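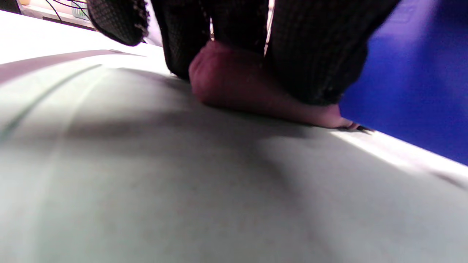 Project Report: Coupon Ads for Small Shops
Stellan Brekke and Liv Hovland

Our project looked at whether free ad credit gets small shops to keep advertising online. In September we contacted 26 shops in Haugen that had used a credit offer from Momon, a local listings site. We got answers from 19.

Most spent the whole credit on promoted listings. Only 2 paid for more ads afterward. The listings brought in 682 clicks in total, but few owners had tracked sales, so we could not compare cost with income.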